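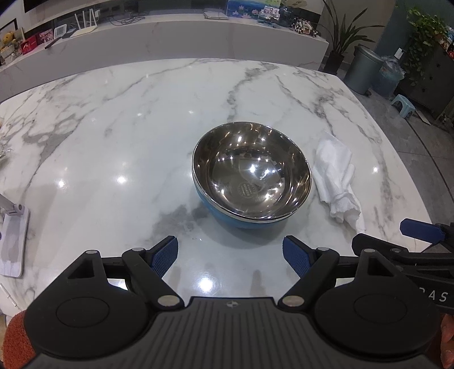 The Bowls of Vindach Street

A gallery, of sorts

When my aunt moved out of the house on Vindach Street she took the piano, the good knives and the dog, and left me the bowls. She had been collecting them since before I was born, with no theme I could ever find and no interest in being asked about one. If it held soup, she brought it home.

I've spent most of the winter going through the cupboards. The final tally was 71, which is a lot of bowls for a woman who ate her breakfast out of a mug. Lena Adamczyk from next door came over to help with the sorting and went home with 11 of them, so the tally is now healthier and so is our friendship.

A single picture so far. The captions for the rest are written and will get their pictures as I work my way along the shelf. Anyone waiting on a particular bowl is welcome to keep waiting.

1. Steel inside, light blue outside

My favourite of the whole lot, and the one that started the argument about what counts as a mixing bowl. The steel comes up and over the blue at the rim, a neat bit of finishing, and the inside is polished enough to show you every light in the ceiling. There's a little round stamp in the bottom with printing so small that I have given up on it twice. Lena thinks it's a washing instruction. I prefer to think it's a warning.

It looks well on the marble, but then most things do. Grey veins are very forgiving of crumbs.

2. The Szewczyk pudding basin

Cream, heavy, and chipped in a spot that always ends up facing the guest. My aunt steamed a pudding in it every December and every December it stuck. The basin was never blamed. We blamed the butter, the string, the stove and, one year, my uncle.

3. Dako salad bowl, large

Bought at a church sale for 50 cents, a price she mentioned each time it came to the table for the next couple of decades. It's too wide for the cupboard and too shallow for salad. Very good for car keys.

4. Dako salad bowl, also large

She went back for the other one.

5. Brown glazed bowl with a lid that belongs to something else

The lid sits on it the way a hat sits on a toddler. I've tried it on everything else in the collection and it fits nothing better, so the two of them are staying together. Qusai Boutros, who knows his way around a kiln, had a look and told me the glaze was "confident". I have decided that was a compliment.

6. Junditz nesting set, less the middle one

The smallest rattles around in the largest like a pea in a bucket. If you have a Junditz middle bowl in dark green, please write. If you were the cousin who borrowed it for a potluck, please also write, in a different tone.

7. The number on the bottom

A plain white cereal bowl with 1,911 painted underneath in blue, comma and all. It can't be a year with a comma in it, and I don't care to picture the other 1,910. It holds exactly one serving of porridge, provided you aren't very hungry.

8. Wooden bowl, oiled

Smells faintly of garlic and always will. I oil it when I remember and apologise to it when I don't.

Still to come: the soup plates, the enamel, and a colander that Lena insists is a bowl with ambitions. Nothing is for sale, although I could be talked into parting with a Dako. There are two.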